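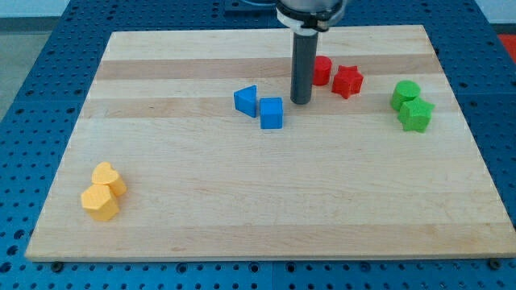 Photo: Pretby workshop, arm bench

Notebook, arm build, 07/07/2020

Pusher day! The gray rod is on the wrist in its white collar and I spent the whole session nudging foam blocks around the board, and I have not had this much fun since we got the base joint turning in April.

Start layout was pairs by color: blue triangle and cube near the middle, red cylinder and star behind them, green cylinder and star over on the right, yellow heart and pentagon off by themselves at front left. The bare wood at the front is the target area. Task for now is dead simple, bring the rod down beside a block, slide it forward, lift, go home. I jog the arm by hand from the Akov pendant and log the moves so we can play them back.

30 pushes logged. 7 thrown out (my fault, I had the speed cap off for the first bunch and the star went on the floor twice). The rest replay nicely as long as the blocks go back where they started.

Things I learned:

Cube is a dream. Push on the middle of a face and it goes straight. Push near a corner and it spins, so the aim needs to be better than I had it.

Stars are a pain, and a lovely one. The rod drops into the notch between two points and then the block follows the rod around corners! Want to try this on purpose. Could we steer with it?

Cylinders roll off the side of the rod almost every time. Two-step push maybe, left a bit, then right a bit.

Rod height matters more than I thought. Too low and it drags on the wood, too high and the foam leans over. Z offset is now 11 mm in the Serdale config, saved as push_b. Please don't overwrite push_a, I still want to compare.

Board must not move. If you lift it off to get at the blue table, put it back square and rerun the corner touch-off.

Still to do: cable slack at the wrist when the arm reaches far left, try the Kwon controller at 89 percent speed, and cut a second rod with a softer tip. I left the log on the shared drive under pushes, have a play with it.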